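From the Repair Bench

The Saturday repair evening in March was billed as "Bring Us Your Dead Computers," and people took us at our word. By the time the kettle had boiled there was a line back to the coat hooks, and a good share of the people in it were carrying something heavier than they had expected. One gentleman had wheeled his down Dondlow Street in a stroller. The baby, he said, was at home.

We logged 34 machines, which is a record for us, though Rostyslav Vasylenko would like it noted that two of them were bread makers. He fixed one of the bread makers.

The rest were mostly what you would guess. Laptops with a key missing, laptops with most of a latte in them, a printer whose owner wanted it "spoken to." And then the office towers, the big plain ones that companies buy by the pallet and get rid of the same way. Gandau Freight cleared out its upstairs rooms over the winter, and a fair number of those computers seem to have found their way into spare bedrooms all over town. They are built like filing cabinets and have about as much charm, and I have grown fond of them.

The reason is that they come apart the way things ought to. You lay the tower down, take off the side, and there it all is, with some room for your fingers. Anyone who has tried to get into one of the slim modern laptops with a guitar pick and a hair dryer will know why Maricel Manalo hums when she gets a Dell.
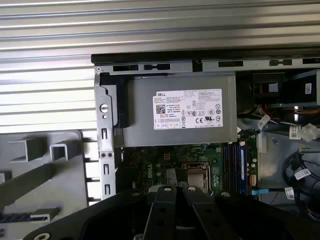
Lid off: power supply with its black latch, motherboard below, and the memory standing in a row to the right of the processor socket.

Maricel's advice for anybody opening one at home is short, so I will pass it on in full. Unplug it. Unplug it from the wall end too. Hold the power button down for a few seconds afterward. Touch bare metal on the case before you touch anything green. Do not open the power supply itself, ever, under any circumstances, including the circumstance where your brother-in-law says it's fine. Take a photo before you pull a cable, and another one before you pull the next.

To this I would add: put the screws in a cup. Put the cup somewhere you won't drink from it. Svyatoslav Stetsiuk is feeling much better, thank you, and it was only a washer.

Memory is the job people ask for most, and it is the nearest thing we have to a miracle cure. Half the time the sticks only need taking out and seating again, with a firm push until the clips close – firmer than feels polite. If you are buying more, match what is in there. Vitalii Hrytsenko keeps a shoebox of odd modules and will let you rummage, provided you put things back in the bags they came out of. Four people have not done so. He knows which four.

Dust remains the other great enemy. We have met dust this year with hair in it, dust with glitter in it, and in one tower from the Semeniuk bakery a sort of felt that had to be lifted out in a sheet. A soft brush and a can of air will deal with most of it. Please do this outdoors before you come to us. The tablecloths went through the wash twice after the bakery computer and they are still a bit gray.

Unclaimed items are on the lower shelf in the back, labeled, with the exception of one beige keyboard that nobody will admit to. If a machine can't be saved we take out the drive, hand it to you, and send the rest off for recycling. Hatem Hegazy will drill the drive for you if you have secrets. He doesn't ask, and he seems to enjoy it.

Next session is upstairs at Travonia, door code 901, doors at seven. There is no elevator. Bring the power cord, and bring the password, written down, even if it's embarrassing. We have seen worse.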